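6. Preparing and oiling a wooden work board

This section is for the boards of the Vonitwood series and for other boards of untreated light wood. Please read the whole section one time before you open the oil.

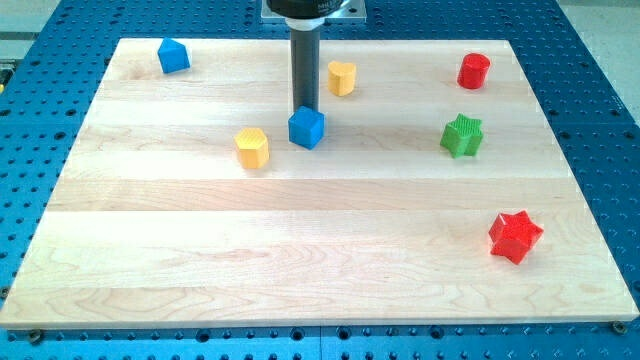
Figure 6-1. Light wooden board lying flat on a perforated metal table, with small colored blocks on it.

6.1 What you need

Dromum board oil, 50 ml for one side of a standard board
Sanding sheets, medium and fine
Two cotton cloths without loose threads
A soft brush
Gloves
A metal can with a lid, for the used cloths

The oil can be ordered under part number 418. The sanding sheets are sold together as set 1073. If you use oil from another maker, follow the drying times on its label and not the times in this section.

6.2 Before you start

Keep the board in the room where it will be used for one full day before you work on it. Stand it on its long edge so that air can reach both sides. Do not lean it against a radiator. A board which came from a cold truck in February needs two days.

Check that the board is flat. Put it on a surface you trust and press each corner with one finger. A small movement at one corner is normal and often disappears after the first oiling. If the board rocks strongly, do not sand it to make it flat. Contact the dealer where you bought it.

6.3 Sanding

1. Remove everything from the board and brush off the dust.

2. Sand the upper side with the medium sheet. Move always in the direction of the grain. Circles leave marks which you see only after oiling, and then it is too late.

3. Sand the edges lightly, with the sheet held over a flat piece of cork or wood. Two or three strokes for each edge are enough.

4. Wipe the board with a slightly damp cloth. The surface will feel rough again when it is dry. This is correct.

5. Wait until the board is fully dry, then sand again with the fine sheet and very little pressure.

6. Brush off the dust and wipe with a dry cloth.

Note: If you use a machine sander, choose the lowest speed and never more than 3000 strokes per minute. Do not stop the machine while it stands on the wood.

6.4 Oiling

1. Open a window. Put on the gloves.

2. Shake the bottle and put a little oil on the cloth. Do not pour it directly on the board.

3. Spread the oil in a thin layer along the grain. Include the edges. The end grain drinks more oil, so go over it a second time.

4. Wait 20 minutes. Wipe off all oil that is still on the surface. What remains there becomes sticky.

5. Turn the board and repeat on the lower side. Both sides must get the same treatment, otherwise the board can bend.

6. Let the board dry overnight, standing on its edge.

CAUTION: Cloths with oil can start to burn without a flame. Put used cloths in water, in the metal can, and close the lid. Never leave them folded in a trash bin.

6.5 After oiling

Do not place anything heavy on the board for three days. Painted parts can stick to fresh oil, so test with one part in a corner first. For daily cleaning use a dry cloth. Golob cleaning spray and Trernis wax are not suitable for oiled boards, see section 8.

Repeat steps 1 to 6 of 6.4 when water drops no longer stay round on the surface.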